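Crumbs, again

The August clean-up tips came in, almost all of them for the same problem, and I remain unconvinced by most. Rowena Dagdag at the Clindwood office swears by a damp cloth for the lunch table. I tried it. A damp cloth turns bread crumbs into paste and then spreads the paste. Mayuree Jaidee says a hand vacuum, and she may be right, but the one in the Jonirgate kitchen has been dead since before I started, and its charger is in somebody's drawer.

Then there is the Brirner sweeper, which the Ocampo floor bought for its break room after reading that it was good for 1000 uses. Who counted? It pushes crumbs very nicely from the left side of the table to the right side of the table.

So I am back to the small brush and dustpan, and I'm not going to pretend this is a discovery. Pick up the big pieces by hand first. Rolls and toast go straight in the bag, and so do old bits of sponge. People try to sweep a whole crust into a dustpan and it rides up over the lip every time. Brush what's left toward you in short strokes, with the pan flat on the table. If you have a mat down, hold a corner, or the mat comes along with the brush.

About the bag: a trash bag on its own falls over. Drape it over a box or some kind of frame and it stays open, which leaves both hands free. Mayuree taught me that one and I was rude about it for 2 weeks before I tried it – sorry, Mayuree.

I have doubts about the "color-matched sets" going around in the catalogs too. A beige pan picks up the same crumbs as a blue one. Buy whichever has a hole in the handle and hang it up where people will see it.

More tips to the usual tray, please, but only if you have tried them yourself.

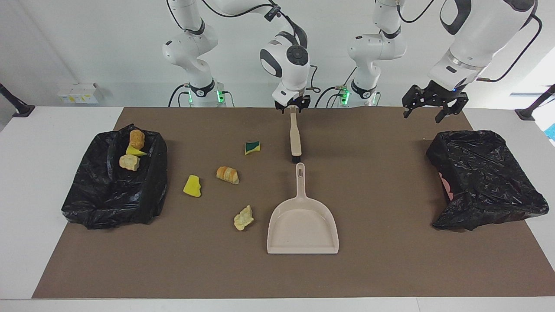 Brush over the dustpan, bread already in the bag.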